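Tirkura Ride Log

Version 3, released 08/06/2023. Maintained by the Volero touring desk.

Summary
A table of day rides by motorcycle, each one starting and ending on public paved or gravel road. It covers the hill country between Wurkcombe and Ebihara. Use it for route planning and for comparing road notes between seasons.

Contents
rides.csv: 955 rides, one per row
stops.csv: 1,271 stops, joined to rides on ride_id
notes/: free text from riders, one file per ride where notes were submitted

Fields in rides.csv
ride_id: integer, never reused
start_town, end_town: as spelled on road signs
miles: odometer reading, not map distance
surface: paved, gravel or mixed
passenger: yes, no or blank
fuel_gap: longest stretch in miles between open gas stations 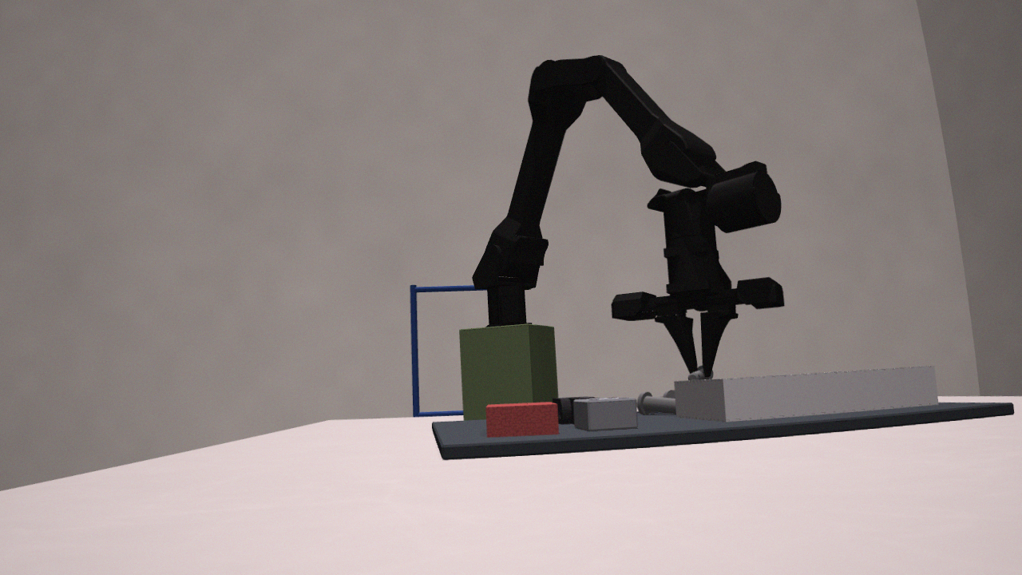
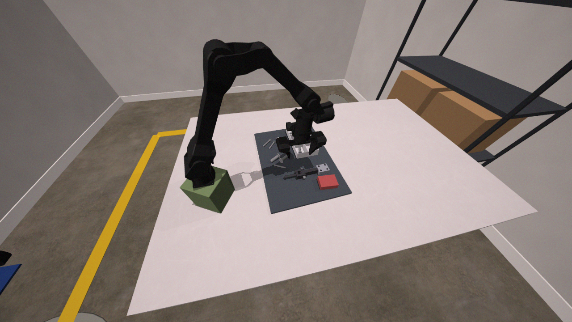 Fields in stops.csv
stop_id, ride_id, order, name, kind. Values of kind are food, fuel, view, lodging and other. Ferry landings are filed under other.

Known problems
Rides with a fuel_gap over 60 were checked by hand. The rest were not. Stations that close for winter are counted as open, so treat fuel_gap as a minimum after October. Gravel roads east of Ebihara are thinly covered. Stop names are kept as riders typed them, and the same diner can appear under more than one spelling.

Changes from version 2
Added the passenger column. Removed duplicate Wurkcombe loops. Corrected miles on rides that had been logged in kilometers.

Terms
Free to use and share with credit to the Tirkura Ride Log. Send corrections with the ride_id in the subject line.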